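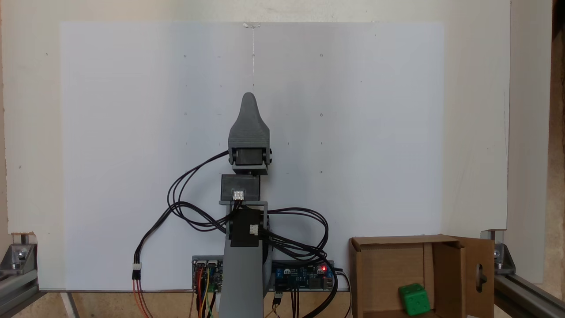 The Vestora arm at our bench, with the cardboard box and the green die.

News from the Trondisen bench: learning to reach with two views

Readers of the last newsletter asked us to write more about the method and less about our plans, so this item is only about the method. It describes the work we did with the small printed arm during September, and the first numbers we can share.

The question is simple to say. We have a cheap arm, moved by hobby servos, and we want it to pick a die out of an open box. The servos have play in the gears, and the printed parts bend a little under load. If you calculate the joint angles from a perfect model of the arm, the tip arrives near the die but often not near enough. A better arm would solve this, but many schools and small labs can't buy a better arm, and we are interested in what they can do with the one they have.

Our method is called Skundon. It is a correction step that sits between the planned motion and the servos. The planner says where the joints should go. Skundon looks at the camera pictures, compares the place where the tip is with the place where the model believes it is, and adds a small change to each joint command. The change is learned from data. It isn't written by hand, and nobody in our group had to measure the play in every joint, for which we are all thankful.

To train it we recorded 1000 short motions. In each one the arm starts from the upright position, goes to a random point over the box, waits a moment and returns. The die is put back at a new place between the motions. We did this over several days, with the lamps sometimes on and sometimes off, so that the network would not depend too much on one kind of light.

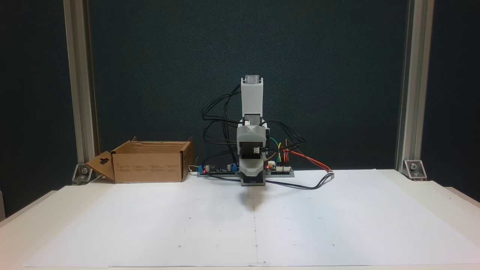 The upright start position has given us more discussion than it deserves. At first we let every motion begin where the previous one ended, and this saved time. But the play in the gears depends on the direction from which a joint was last moved, and so the errors were mixed in a way that the network could not separate. After we made every motion begin from the same position, and always approached that position from the same side, the training became much more calm. I would recommend this to any group that works with servos of this type, even if they don't use our method.

We compared two versions. The first version sees one camera only. The second version sees 2 cameras, placed at different angles to the arm. Both were trained on the same motions and for the same number of steps. For the test we ran each version 60 times, with die positions that were not in the training data.

With one camera the arm grasped the die and lifted it in 41 of the 60 trials. With two cameras it was 51, so nine trials failed. We looked at all nine again on video. In most of them the die was close to a wall of the box, and the tip touched the cardboard before it came to the die. The box then moved a little, and after this the correction was wrong. In the others the die was tilted against a wall, and the grasp closed on a corner and slipped. The single camera version had the same two kinds of failure, and one more: it often stopped too high, and we believe it could not judge the height well from one side.

I must be careful here with the conclusions. It is one arm, one box and one die. We have not tried a second arm of the same design, and two printed copies are never quite equal. The correction could be good for our copy and useless for its brother. The Kiani group has offered to run our trained network on their arm without any new training, and then again with a small amount of their own data. We are very curious about the first of these and a little afraid of it.

Some smaller points for those who wish to repeat the work. Fix the cameras well and check them every morning, because a small shift cost us a full day of recordings. Give the cables enough length, so they don't pull on the middle joint when the arm turns. And write down when you change a servo. We changed one in the middle of September and forgot to note the day, so some of the older recordings can't be used.

The recordings and the training code will be put on the Vestora project page when we have cleaned the file names. The internal talk about the results is on Thursday, October 8, 2020, in the usual room and also online, and guests from other groups are welcome to join. Questions can be sent before the talk to the newsletter address.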